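Two arms or one good one? Budget due end of January

6 min read

stullwood_bench
We have money for one proper arm, or two cheap ones if I'm willing to live on the cheap ones' terms. The job is tabletop handling: fruit, plates, trays, small kitchen stuff. My boss at Plunulura wants a number by the end of January and has already told me the number should be smaller. What would you buy?

gripgripe
Two cheap ones. You will find out in the first month that half of what you want to do needs one hand to hold the thing and another to do something to it. With one arm you end up designing jigs, and then you're a jig company.

meikuen_ho
Disagree. We bought a cheap pair from Trultmont and I spent more on replacement gripper fingers and cables than I'd put down for the whole first year. Buy one that works, then go back for the second when somebody upstairs has seen it do something.

gripgripe
"Go back for the second" is a lovely phrase. How did that go?

meikuen_ho
Fine, it took two budget cycles. But my one arm was running the entire time, and yours was in a box on its way back to Trultmont.

wan_refugee
Whatever you pick, add these lines to the sheet, because the quote won't have them:
- spare fingers, 4 sets
- spare cables, long ones, longer than you think
- a table that doesn't wobble
- 15 percent for things you forgot

I forgot the table. Wan sold me a very nice arm and I bolted it to a desk from the break room.

stullwood_bench
15 percent is going to get me laughed out of the room. Can I hide it in "props"?

wan_refugee
Props are the only cheap thing in this hobby, so no. They will notice a $900 plate.

tzuhsuan_c
Tzu-hsuan Chiang here, I do the purchasing for our bench so I get to be boring. Our pair doesn't match, one white and one black, and I'd do it again. The catch is two sets of spares, and I budget those as if they were two separate projects. Our props came to less than the shipping on the second arm. Current table: 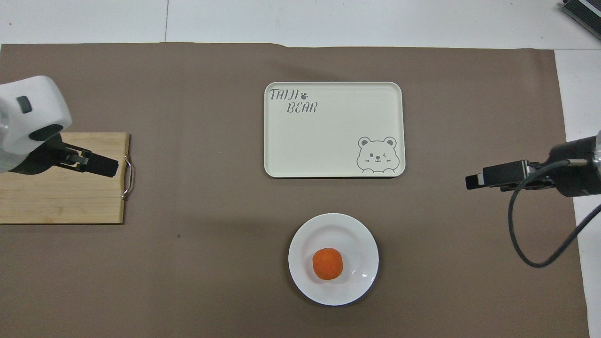
Fruit, plate, bear tray and both grippers. The tray is the cheapest line on the sheet.

meikuen_ho
I want the bear tray. Still wouldn't mix arms. Two sets of spares means two suppliers to chase, and one of them is always on vacation.

tzuhsuan_c
True, but when one supplier is out of stock I still have one arm running. I had 6 weeks of that last year and was very smug about it.

gripgripe
Put the cable on the list twice. Look at the loop on that black one, that's a lot of cable to catch on things.

stullwood_bench
OK, going in with two arms, same make, spares for both, and 10 percent contingency. If they cut it, the second arm goes and I become a jig company.

meikuen_ho
Ask for 15. They'll cut it to 10 and feel good about themselves.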